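Thread time! We finally have a result on the two-arm table setup that I'm happy to talk about. (1/9)

The question Nicanor Cárdenas and I started with in October: if you have a fixed budget of demonstrations, do you spend them on full runs of a long task, or on short pieces that start from the middle?

Everybody I know records full runs. You reset the table, you do the whole thing, you reset again. It feels right, and it's what I'd always done too.

The catch is that the last steps of a long task get seen by the policy only in a tidy state, because the person driving did the early steps well. The robot doesn't do the early steps well!

So we tried what we're calling Plovau – let the policy run, stop it wherever it gets stuck, and record a short demo from exactly that mess. No cleanup first.

Numbers: 1,377 full demos for the baseline. For Plovau, 590 full demos plus short ones until the total recording time matched. Same network, same training steps, 155 test runs each.

Plovau finished 13 more runs than the baseline. Not huge, but nearly all of the gain is in the second half of the task, right where we hoped to see it.

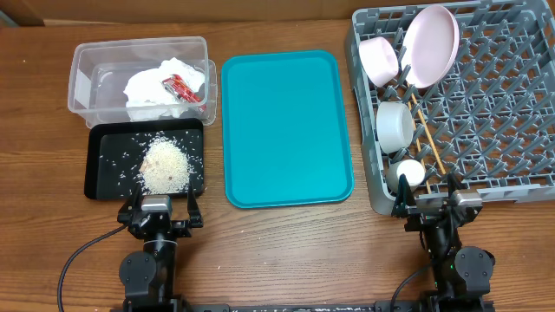
My favorite part is the recoveries. The baseline would miss a grasp and then carry on as if it were holding something. The new one goes back for a second try pretty often, and I still grin every time.

Open problems: loose grains are awful, thin things like chopsticks are nearly as bad, and we've only tested on one table. Edivaldo Arruda is porting it to a second pair of arms now, so ask me again in a few weeks. Happy to answer questions about the training setup – replies are open! (9/9)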